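## Section 4. Setting up the Kombo water filter jug and the first cartridge

Please read this section one time completely before you begin. It is written for the Grosteo Kombo jug with the Vustesard cartridge. If you have the older Brenholm jug, the lid is different and the steps for the lid are not valid for you, but the steps for the cartridge are the same.

You will need:

- the jug, the funnel and the lid
- one Vustesard cartridge, order number 1174, still closed in its wrapping
- cold tap water
- a soft sponge and mild dish soap
- a clean bowl, deep enough to cover the cartridge with water
- a small waste basket near the sink

The cartridge must stay in its wrapping until step 4.2. Do not open it already in the shop bag or the day before.

### 4.1 Washing the parts

1. Take the lid off. Press the tab at the back with your thumb and lift the front side first.
2. Pull the funnel straight up out of the jug. In a new jug it can sit a little tight. Do not turn it, because the guide on the handle side can bend.
3. Remove the paper card from the bottom of the funnel. Some customers overlook this card, and then the water runs very slowly.
4. Wash the jug and the funnel by hand with the sponge and a little soap.
5. Wipe the lid with a damp cloth. The lid contains the counter and its battery.
6. Rinse the jug and the funnel until you see no more foam.
7. Let the parts drain upside down on a towel.

**Caution:** Do not put the lid in the dishwasher, and do not hold it under running water. Water inside the counter is not covered by the guarantee.

**Note:** The jug and the funnel can go in the upper rack of the dishwasher, but choose the gentle program. If the machine has a strong drying phase, take the parts out before it starts. The clear wall of the jug becomes cloudy after many hot dryings. This is only a matter of appearance and the jug remains safe to use.

### 4.2 Opening and soaking the cartridge

1. Wash your hands.
2. Tear the wrapping at the small notch. Please do not use a knife. The blade can cut the mesh on top of the cartridge, and a cut mesh lets black grains go into your water.
3. Hold the cartridge only by its ring. Do not touch the mesh.
4. Fill the bowl with cold water and lay the cartridge in it.
5. Push the cartridge gently under the water and move it from side to side. You will see air bubbles.
6. When no more bubbles come, lift the cartridge out and let it drip.
7. Pour the water from the bowl away and rinse the bowl.

If a few black grains are in the bowl, it is normal for a new cartridge. They are carbon from the filling. If the water is completely black, or if grains still come after you have soaked the cartridge a second time, do not use this cartridge. Keep it together with the wrapping and contact the place where you bought it. They will ask you for the batch code, and the batch code is printed only on the wrapping.

For this reason, keep the wrapping until you have finished step 4.4 and tasted the water. After this you can throw it away.

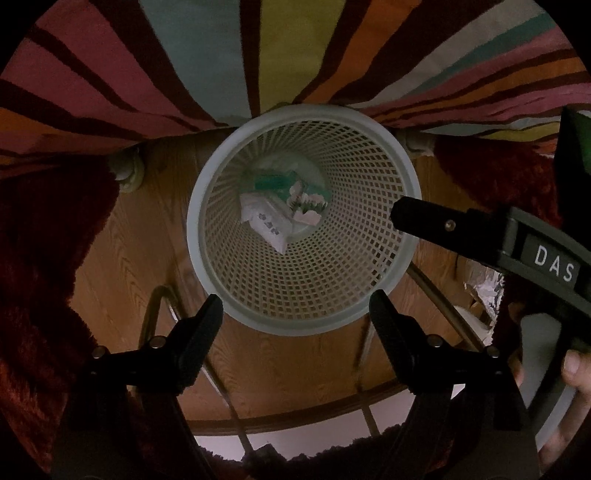 *Plastic basket with a green piece of packaging and a crumpled wrapper.*

The wrapping of the Vustesard cartridge is a mixed material and in most places belongs to the household waste. The outer carton is paper and can be folded flat. The rules are not the same in every town, so please look at the information from your local waste service if you are not sure.

**Caution:** Keep the small bag with the drying grains away from children and pets. The bag is between the cartridge and the wrapping and is easy to miss. Do not open it and do not put it in the jug.

### 4.3 Inserting the cartridge

1. Put the funnel back in the jug. The wide side of the funnel belongs to the handle.
2. Look at the ring of the cartridge. It has a short rib on one side.
3. Turn the cartridge so that the rib is over the groove in the funnel.
4. Press the cartridge down with two thumbs until it stops. You should feel a small resistance and then a click.
5. Pull lightly on the ring. If the cartridge comes up, it was not in the correct position. Take it out, look again at the groove and repeat.

**Note:** You do not need much strength for this. If you have to press hard, the rib is most likely beside the groove. A cartridge that was pressed in crooked can let unfiltered water go past its side, and you cannot see this from outside.

### 4.4 Flushing

The first water that goes through a new cartridge is not for drinking. It takes away the fine carbon dust.

1. Fill the funnel with cold water up to the line.
2. Wait until all water has gone into the jug.
3. Pour this water away. You can also give it to your house plants.
4. Repeat steps 1 to 3 once more.
5. Fill the funnel a third time. This water you can drink.

The first filling usually runs more slowly than the later ones. There is still air in the cartridge and it needs some time to leave. If the water stands in the funnel and does not move at all, take the cartridge out, soak it again as in 4.2 and shake it lightly under the water.

**Caution:** Use only cold tap water which is already safe for drinking. The Kombo improves the taste and reduces limescale. It does not make water from a well, a river or a rain barrel safe. If your local authority tells you to boil the water, you must boil it also when it is filtered.

**Caution:** Never fill the jug with warm or hot water. Warm water can wash out substances which the cartridge has already collected.

### 4.5 Starting the counter

The counter in the lid measures how many liters you have filtered. One Vustesard cartridge is intended for 100 liters. With very hard water you may notice scale in the kettle before this amount is reached, and then you should change earlier.

1. Pull the plastic strip out of the side of the lid. The display shows all its signs for a moment and then goes blank.
2. Hold the button until the display shows a full bar.
3. Release the button. The counter now begins from zero.
4. Put the lid on the jug, front side last, and press until it closes.

The counter works with a float under the filling flap. It can only count if you fill the jug through the flap. If you take off the whole lid each time and hold the funnel under the tap, nothing is counted and the bar stays full for months.

The signs on the display:

| Sign | Meaning | What to do |
|---|---|---|
| Full bar | New cartridge | Nothing |
| Short bar | Cartridge is nearly used up | Have a new one ready |
| Empty bar, blinking | Cartridge is used up | Change the cartridge and start the counter again |
| E 86 | Float is blocked | See below |
| Battery sign | Battery is weak | Change the battery, see Section 6 |

**If the display shows E 86:** Take off the lid and turn it over. The float is the small white part beside the flap. Move it up and down with a finger. Usually there is a little scale under it. Wipe it with a cloth and some drops of vinegar, then wipe again with clear water. Put the lid back and press the button shortly. The bar which was shown before the error comes back, so you do not lose the count.

### 4.6 Daily use

Keep the jug in the refrigerator or in another cool place without direct sun. The water should be used within one day. If it has stood for longer, give it to the plants and fill the jug fresh.

The cartridge should always stay moist. When it dries out, small channels form in the filling and the water runs through them too fast. Leave a little water in the jug also when you do not need it for the moment.

If you go away for a few days:

1. Take the cartridge out of the funnel.
2. Put it in a clean glass with a little tap water, so that the lower part stands in the water.
3. Put the glass in the refrigerator.
4. When you are home again, put the cartridge back and flush it as described in 4.4.

For an absence of more than 4 weeks we recommend to throw away the cartridge and begin with a new one. Please write the starting date on the sticker which comes in the carton, and place the sticker inside the refrigerator door or on another spot where you see it often. The jug itself is not a good place, the sticker comes off with washing and leaves glue.

### 4.7 Before you call the service

Please check these points first:

- The water tastes of plastic: wash the jug again with soap and flush one more time. With a new jug this can be necessary.
- The water runs very slowly: look if the paper card is still in the funnel. Then soak the cartridge again.
- Water comes out beside the spout when you pour: the funnel was still full. Wait until the water has gone down, then pour.
- White flakes in the water: this is limescale, mostly from a cartridge that is used up. Change it.
- The lid does not close: the cartridge stands too high. Repeat 4.3.

If none of this helps, have the order number of the cartridge, the batch code and your receipt ready. The address of the service for your country is on the back cover.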